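News > Community > Player Letters

Filed under: Role-Playing, Retro, Reader Favorites

Search this site Enter keywords Go

Ferri's long road to the Clondar gate

Well, the mail has been full of Ferri again, and I can't say I mind one bit! Ever since we ran that little piece on the opening village of Lorix, people have been writing in to tell me which party they took through it the first time, and an awful lot of you (I was one too, way back) left poor Ferri sitting on the bench until the boat chapter. She starts with a short staff, next to no armor and 111 hit points, and when you set her beside a knight who can knock down a cave bear in two swings it's easy to see why she gets passed over.

But I went back to the game in June, meaning to play an hour or so before supper, and this time I kept her in the front row the whole way. What a difference that makes. Her healing song grows each time she takes a hit, which the manual mentions in one line near the back and which I had clean forgotten, so by the time you reach the marsh she can mend the whole party in a single turn and still have enough left over for the lantern spell.
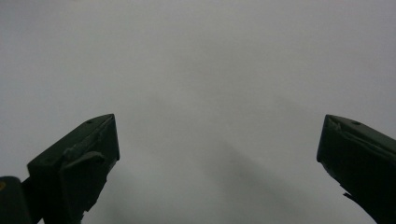

The part everybody asks about is the Clondar gate. You need 1000 silver for the toll, and if you've been buying new boots in every town (guilty!) you will come up short. The old trick is to walk back to the mill and fight the moths, and it does work, but it's slow going. A nicer way is to talk to Wido at the ferry landing after dark. He'll buy any spare charms you're carrying, and he pays best for the blue ones, so hang on to those if you can stand to. Wido also joins you for a short while later on, provided you've sold him at least 7 charms, and his scene with Ferri on the bridge is one of the sweetest in the whole story. I won't spoil it.

As for the gatekeeper himself, he has 3159 hit points and he loves to put people to sleep. Give Ferri the bell, have your fighters guard on the first turn, and save the strong attacks until after he raises his shield and lets it drop again. I lost twice before I remembered about the bell, and the save point is a good long walk away, so do learn from me on that one.

Next time I'd like to get into the two endings, and whether the sister in the tower was really meant to be playable. A few of you have strong feelings about her, I know. Letters for that one should reach us by Tuesday, and please tell me which version you played, as the handheld one moves a couple of the chests.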